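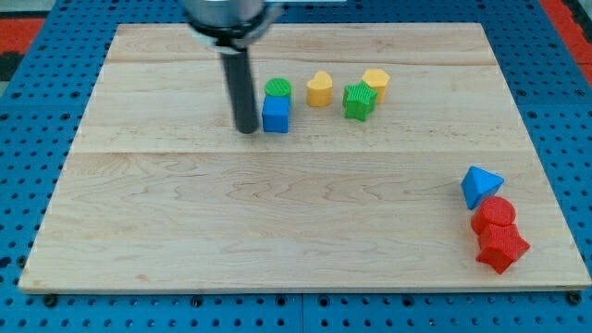

The board had come back from Fleltport on the Friday ferry, wrapped in a bath towel and tied with string. Ye-seo Kang cut the string, folded the towel and put it on the chair. Then she set the board down on the blue pegboard bench and looked for the damage.

Her brother-in-law had said there was a split. She ran her thumb along the first seam, the faint one, and then the other one, and couldn't feel anything. The maple was as pale as it had been when her father glued it up. He had always refused to oil it.

"Is it broken?" said Ga-eun. She was six and had been told not to touch.

"I don't know yet."

"Dad said it was broken."

"Your dad said it might be."

Ga-eun Yeom was staying in Skuddale for the whole of August while her parents moved house. She had arrived with one suitcase and a sock full of plastic blocks, and the blocks had been all over the workshop since. Ye-seo had trodden on one at six in the morning with a cup of tea in her hand.

"Can they go on it?" Ga-eun asked.

"Are they clean?"

Ga-eun wiped one on her shirt and held it up. It was the green cylinder. Ye-seo nodded, and the girl put it down on the wood very carefully, then the blue cube in front of it, then the others going off to the right until there were five in a row. It wasn't a straight row. She looked along it with one eye shut and left it as it was.

"They're waiting for the bus," she said.

"Where are they going?"

"Tornano."

There was no bus to Tornano, but Ye-seo didn't say so. She fetched the lamp from the shelf and held it low, so that the light came across the grain from the side. Her father used to do that. He would get down with his chin on the bench and stay there until somebody called him in to eat. There were dark streaks in the wood that she remembered, and she followed each of them with the lamp in case one was a crack. None was.

The telephone went. It was Trinidad Montecinos, who wanted to know if the board was still for sale. She had asked in the spring and been told 732, and had said she would think about it.

"It's been in Fleltport," Ye-seo said. "My sister had it."

"I thought you said it was for sale."

"It was. Then she wanted it."

"And now she doesn't?"

"She hasn't got the room. The new kitchen's smaller."

Trinidad said she could come over at four with the van. She said she could do 732 in cash if there was nothing wrong with it. Ye-seo looked at the bench. Ga-eun was lying across a stool with her arms hanging down, talking to the cube in a low voice. The cube was at the front of the queue, it seemed, and the cylinder behind couldn't see past it, and there had been words.

"I've not finished checking it," she said. "Can I ring you?"

"I'm only in till half past two."

"I'll ring before then."

She put the phone down and turned the lamp off. It was ten past one. There was soup to heat up, and the order for Dong-geon Chae still had to be packed, 124 pegs in bags of four, and he would be at the gate for them before five as he always was.

"Is someone going to buy it?" said Ga-eun.

"Maybe."

"Where will they wait then?"

"They could wait on the bench."

Ga-eun considered the bench. She pressed a fingertip into one of its holes, took it out and looked at the mark.

"It's got holes," she said.

"It has, yes."

"They'd get their feet stuck."

Ye-seo went through to the kitchen and lit the ring under the soup. She cut four slices of bread and buttered them. From the workshop she could hear the bus arriving, and a long argument about who had the right money, and then the driver saying that it was full and they would have to get the next one.

At twenty past two she rang Trinidad and told her there was a split in it.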